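Trultik Riders Board > Jumping > Schooling and courses

Striding in the Prolstead indoor

haybaleharriet
Hi all! We're hauling to Prolstead in March for the 2000 point final, and I'm fretting over the related distance along the long side (my mare has a stride like a freight train). Do you ride it in five or six?

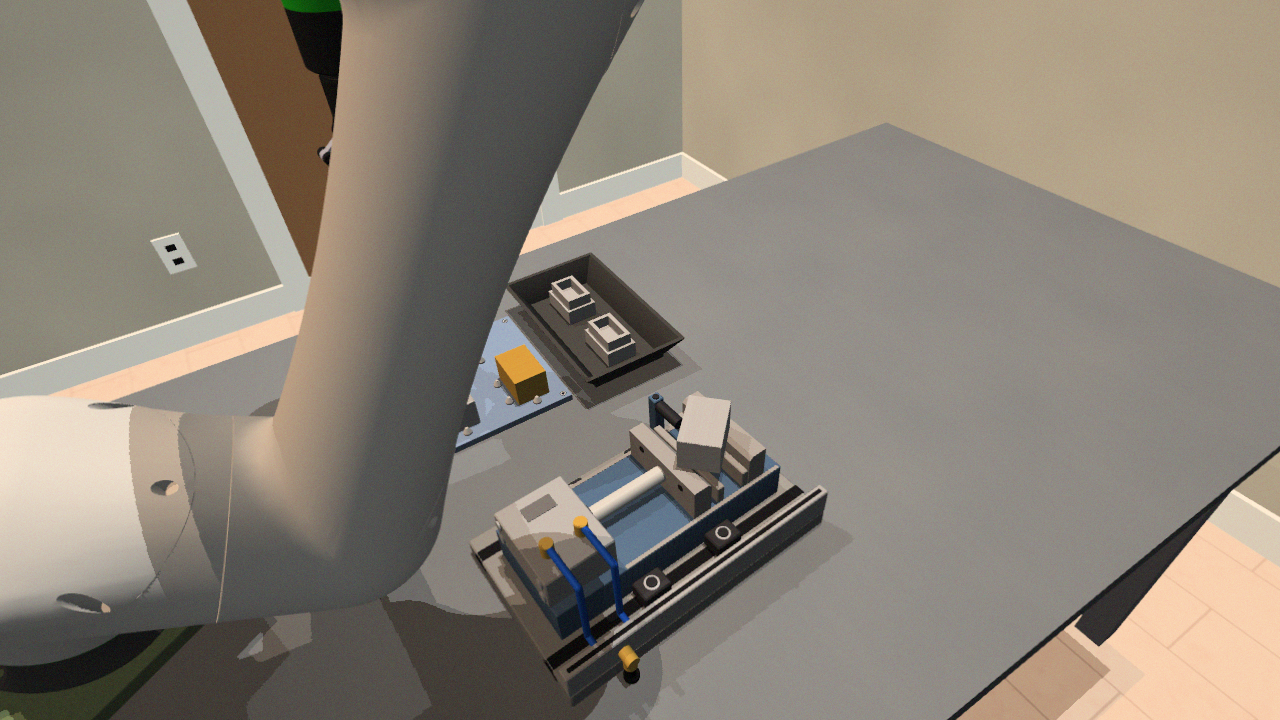
slowcanter562
Six, every time. I know people love the five there, but the turn comes up so fast afterward and you'll want her back on her hocks.

oxer_and_out
I have to disagree, friend! Some 20 of us walked it at the Rivadeneira clinic and the five was lovely on anything big. Holding a long-striding mare for six just gets you a flat, cranky jump. 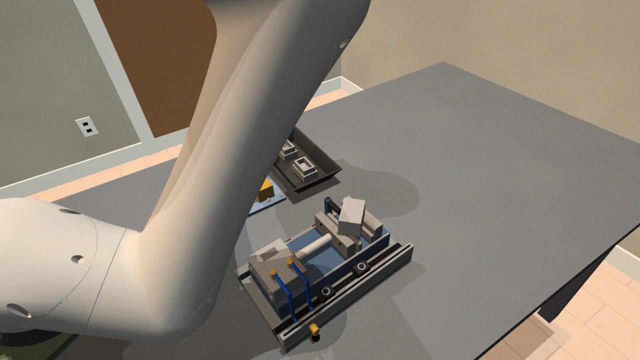
If she drifts left, though, come in off a deeper corner and let the line sort itself out.

haybaleharriet
She does drift left, bless her. I'll set it up at home both ways and report back.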